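Ticket: Live recording goes flat partway through transfer
Product: Dendinen Transfer (desktop)
Category: Playback and pitch
Status: Solved
Opened: 28 October 2024

Original request

I am copying a set of reel tapes to computer for the Marnville music club. They are live recordings of club nights, mostly country and early rock and roll, made by members with whatever machine was on hand. There are 65 reels in all. The first few went through with no trouble.

The reel I am on now is a full evening by a house band. Songs 1 to 3 sound right. Song 4 starts in the right key, then 30 seconds in the whole band drops in pitch and stays there until the song ends. The talking between songs is normal again. Song 5 does the same thing, but it drops sooner. After that the rest of the reel is fine.

Tape machine is a Hamann two-speed deck. It goes into an Irnik interface by the line outputs. The interface goes to the computer by USB. Nothing else is in the chain.

What I have tried:
Played the reel again from the start. Same drop in the same place.
Cleaned the heads, capstan and pinch roller. No change.
Swapped the USB cable. No change.
Restarted the computer and closed everything else. No change.

My guess is the tape itself is stretched there, but it looks flat and even to me when I wind through it by hand.

Support reply

Thanks for the clear write-up. A few questions before we look at settings.

When you listen on headphones plugged into the Hamann, do you hear the drop? If you do, the fault is on the tape or in the machine. If you don't, it happens after the deck.

Is the drop sudden, or does it slide down over a few seconds?

Which project template did you start from?

Please leave the reel as it is for now. Don't bake it or treat it.

Customer reply

Good question about the headphones. I had not done that. On the deck's own headphone jack there is no drop at all. Song 4 stays in one key all the way through, and so does song 5.

Headphones on the Irnik are also fine while the tape is running. It is only wrong when I play back the saved file.

It is a slide, but a quick one. You can hear the singer sag like the motor is being held back, then it levels off.

Template is Old Tape, Mono. I used it for the other reels too.

Support reply

That rules out the deck, the tape and the interface. The change is being made when Dendinen writes the file.

The Old Tape, Mono template turns on Hum Lock. Many home recordings picked up hum from the power line. Hum Lock listens for it and uses it as a reference, so if the original machine was running slow the program can correct the speed. It works well when the hum is steady and nothing else is near it in pitch.

It can be fooled by a long low note. If a bass player or an organist holds a note slightly above the hum, and plays it louder than the hum, the program may follow the note instead. It then thinks the tape is running fast and slows it down. The speed stays wrong until the note goes away.

Please do the following on this reel only:
1. Open the project and go to Speed, then Reference.
2. Change Reference from Hum Lock to None.
3. Choose Rebuild from Source. You do not need to play the tape again if Keep Raw Capture was on.
4. Play songs 4 and 5 from the new file and compare them with the deck.

If Keep Raw Capture was off, you will need to run the reel once more.

Customer reply

Keep Raw Capture was on. I rebuilt with Reference set to None.

Song 4 is now in one key from start to finish. Song 5 also. I checked both against the deck with a guitar tuner app and they agree.

You were right about the low note. There is an electric organ on those two songs and nowhere else on the reel. The player has his foot on one pedal for most of the verse. On the other songs there is only upright bass and the notes are short.

One thing I don't like. With Reference off, the entire reel now sounds a little sharp, including the first three songs. With Hum Lock those were right. Is there a way to keep the correction for the rest and leave it off for two songs?

Support reply

Yes. You can take a fixed reading from a quiet spot and use it for the whole reel.

1. Find a stretch of talking or room noise with no music in it.
2. Select it and choose Speed, then Measure Here.
3. Set Reference to Fixed and click Rebuild from Source.

The program will then use one speed value from beginning to end. If the original recorder drifted during the night, Fixed will not follow the drift. For most machines that is a small error.

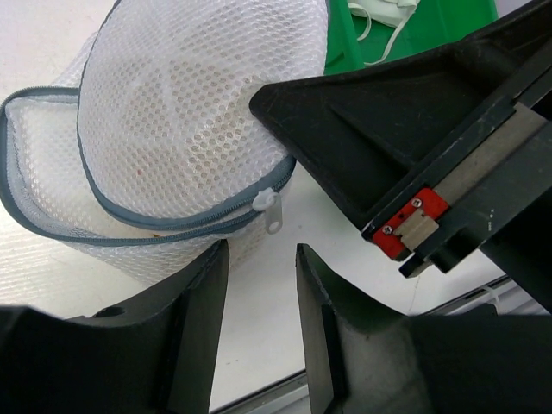

Povilas Petrauskas wrote: I had the same problem in February with a gospel quartet and a pump organ, so I'll add what I found. Take the reading between songs, close to the part you care about. My first one was from the very start of the reel, when the recorder was still coming up to speed, and everything after it came out wrong. Also check the reading against a second quiet spot. If the two don't agree, split the reel and use one value for each part.

Customer reply

Used the talking just before song 4 and checked it against the gap after song 5. The two readings match. Rebuilt with Fixed and listened to the reel right through. No drop, and the first songs are back where they should be.

I will go back over the finished reels that have organ on them. I think there are only a couple, and the raw captures are all saved.

Could the template show a note that Hum Lock is on? I did not know it was there.

Support reply

Glad the reel is sorted out. I have passed the note about the template to the people who look after it. For now you can save your own copy of Old Tape, Mono with Reference set to Fixed, and it will ask you for a reading at the start of each project.

Marking this as solved. Reply here if one of the older reels gives trouble and the ticket will open again.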